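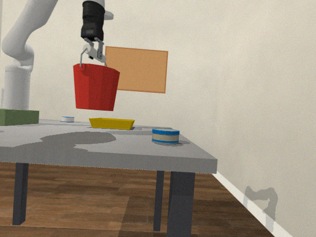
I got to the Joltoleo open day at 5 in the afternoon, which left me just enough time for the part I wanted to see, the simulator demos. The company moved into the old Dmytriv building in March and this was the first time they'd let the rest of Ikcombe in for a look (there was a line out the door, and the coffee was long gone).

Miroslava Bondarchuk runs the simulation group, and she had her screen turned around so we could all crowd in. Her team builds little rooms inside the computer and has a robot arm practice chores in them. Picking up a bucket by its handle is the one they're working on now. I figured a bucket would be easy! She laughed at me. The handle is thin, it swings, and the weight hangs way below the fingers, so a grip that's a little off can tip the whole thing sideways.

The bucket job has been run 3281 times so far, and 2929 of those counted as good lifts. I asked what happens to the others and she pulled up a folder of them, which was the most popular thing all evening. Kids kept asking for one more. In my favorite, the bucket ended up upside down on the floor and the arm carried on like everything was fine.

Ostap Symonenko took the second half and talked about moving all of this over to a real arm, which they hope to start at the Indham workshop this summer. He was pretty frank that it won't go smoothly. Real handles bend, real floors aren't level, and the lighting changes every time a cloud goes by. They shuffle the shadows and colors in the simulator to get ready for that, but he still expects a rough first month.

Visitors could also try steering the simulated arm themselves with a game controller, five minutes each. I used up my whole turn and never got the fingers around the handle. The girl after me, maybe nine years old, had it off the table on her second try and got a big round of applause.

There's another open day planned for the fall. Sign-up is at the front desk, and Miroslava says they'll have more controllers by then.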